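4. Setting up the fruit task for an evaluation run

Use this section after the arm has been homed and both cameras have been calibrated (Section 3). It covers the layout used to compare the Song policy with the Wovo baseline on Savska.

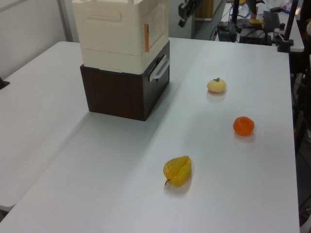
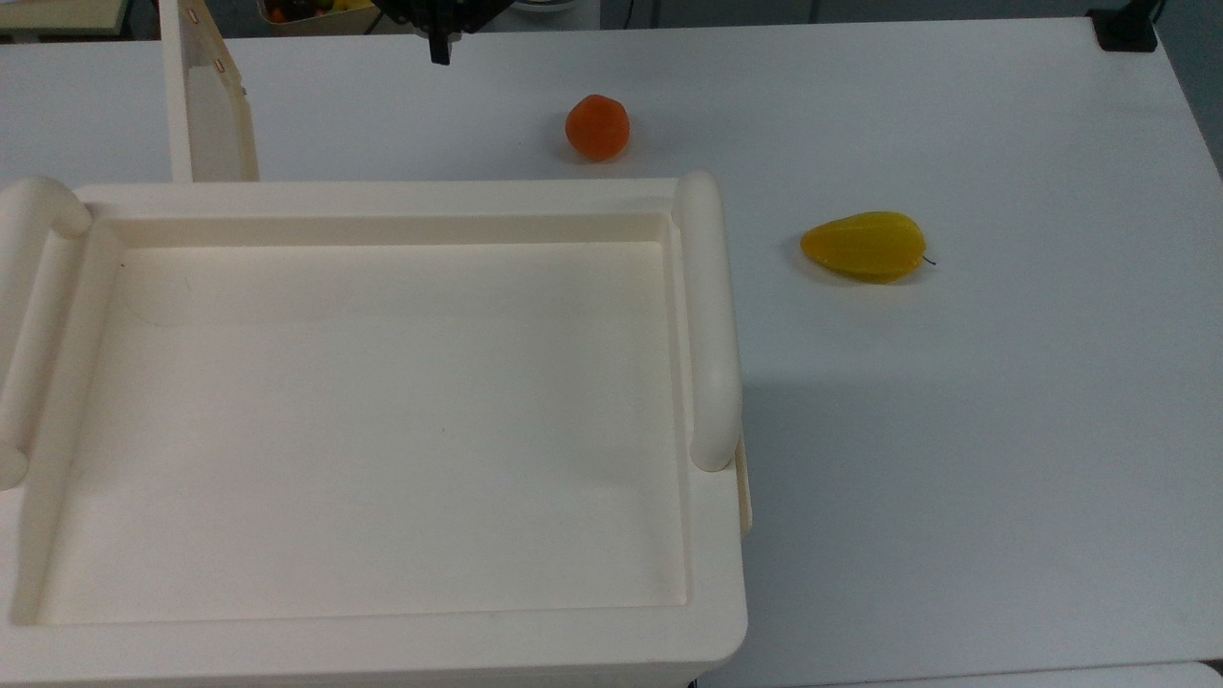
The comparison measures how well each policy holds up when the objects start in places it was not trained on. Each policy gets the same start layouts in the same order, and the success rate is reported per layout as well as overall. Layouts differ in where the fruit sits and in what else is on the table. The orange fruit is in both of the views printed with this section, and it is the one to use for the alignment check in step 4. Its color stands out well against the white tabletop, so the overlay is easy to judge.

Preparing the table

1. Wipe the tabletop and let it dry.

2. Load the layout file for the run. Layouts are stored by name under the task folder.

3. Place the container first, then the fruit. Follow the ghost overlay on the monitor — do not measure by hand.

4. Check the orange fruit in the fixed camera and then in the head camera. If the overlay is off by more than 6 mm in either one, repeat step 3.

5. Close the overlay window. Leaving it open slows the control loop.

Note: Small shadows under the fruit are normal and do not need to be removed. Do not move the lamps between runs. Akinyi Lyimo found that a lamp change in the middle of a comparison lowered the scores of both policies, and those runs had to be thrown out.

Running the comparison

6. Select the policy and press Start. The arm moves to its ready pose.

CAUTION: Keep hands off the table from this point until the status line reads Idle.

7. Let the policy run until it stops by itself or the time limit is reached. Do not help the gripper, even when a grasp is clearly going to fail.

8. Mark the run as success, partial or failure. Partial means the fruit was lifted but was not released in the target area.

9. Reset the table from step 3 and run the other policy on the same layout.

Note: The training set holds 3850 demonstrations. The 875 held-out layouts must never be used for tuning. If one is opened by mistake during tuning, write down its name and tell Mesfin Negussie so it can be dropped from the results.

If the two policies finish a layout with different marks, save the video from both cameras. Ifeoma Bako reviews these pairs before the totals are released — her mark replaces the operator's where they disagree.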